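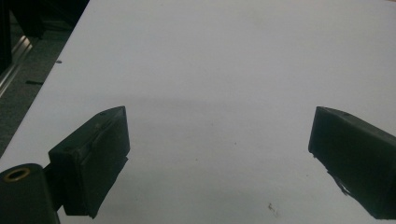
How often should the finger coverings on a gripper be inspected?
At the start of every shift, and again whenever the tool has been dropped, knocked or lent to another bench. A full strip-down of the fingers is due every 30 days whatever the daily checks say.

Home Procedures Checklists Training Contact

July
By Hanneke Vanhove, Dellgate bench safety

Gripper and table check, Asbridge workshop
Tool: hand-held gripper, two fingers
Cycle counter at start: 3,227
Checked by: Lợi Cao
Comments reviewed by: Begoñe Zabala

1. Finger coverings secure along the full length
Result: Attention
Comment: Frayed along the lower edge on both fingers, with a small notch below the tip on the left one. Trim loose strands before use. Re-cover if a flap can be lifted with a fingernail.

2. Fingertips level with each other
Result: Pass
Comment: Judge this with the fingers open, then closed. A difference you can see is enough to fail it.

3. Linkage and pivot points
Result: Pass
Comment: Move each side by hand with the power off. No grinding and no side play. Do not oil the pivots, oil gets on the coverings.

4. Table surface clean
Result: Attention
Comment: Brownish-grey scuff and a few dark specks. Wipe down with a damp cloth and dry. If the scuff stays, write it on the table sheet so the next person does not report it again.

5. Parts and loose tools put away before the first cycle
Result: Pass

6. Floor beside the table
Result: See comment
Comment: Anything lying against the table edge goes back on the rack. Cables must not cross the walkway. Yến Đinh has asked for this to be checked at the end of the shift as well.

7. Stop button tested
Result: Pass
Comment: Test with the fingers moving. Testing at rest does not count under the Dellgate rules.

8. Counter reading written down at close
Result: 3,523
Comment: Anything over 833 cycles in one shift goes to Uyên Quan before the tool is used again. Not reached.

Open actions
Replace both coverings. Lợi Cao, before next use.
Table sheet to be updated. Begoñe Zabala.

Keep the signed copy in the bench folder.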